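Ticket 151: Results page shows wrong lap times after import
Product: Virno results module
Opened by: Nisreen Kassab, Zimholm athletics club
Status: Solved

When I import the timing file from our June meeting, every lap over one minute loses its minutes. A runner with 1:28 is shown as 28. The 200 metres is correct. I tried two browsers and the result was the same. Our club page with the red track at the top loads normally, only the table is wrong.

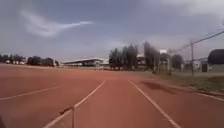 Does the file show the correct times if you open it in a text editor?
The times are complete there, for example 1:28.40, so the loss happens during the import.

I have attached the first 52 lines of the file. Please note that our timing program uses a semicolon between columns and a colon inside the time.

Reply from support: Thank you, the file is good. In your import settings the field "Time format" is set to "seconds". With this setting the module keeps only what stands after the colon. Please change it to "minutes and seconds", delete the old table and import again. Do not import over the old table, or you will have each runner twice.

I did this and the laps are now correct. One small problem remains: the report text under the lane lines picture has lost its empty lines.

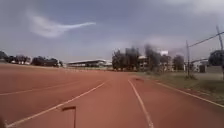
Posted by Lama Semaan, Virno support | August 31, 2023

The empty lines are removed by the option "Compact text", which is in the same settings window, second tab. Please switch it off and save the report once more. You do not need to write the text again.

Nisreen Kassab: Switched off and saved, the paragraphs are back. You may close the ticket.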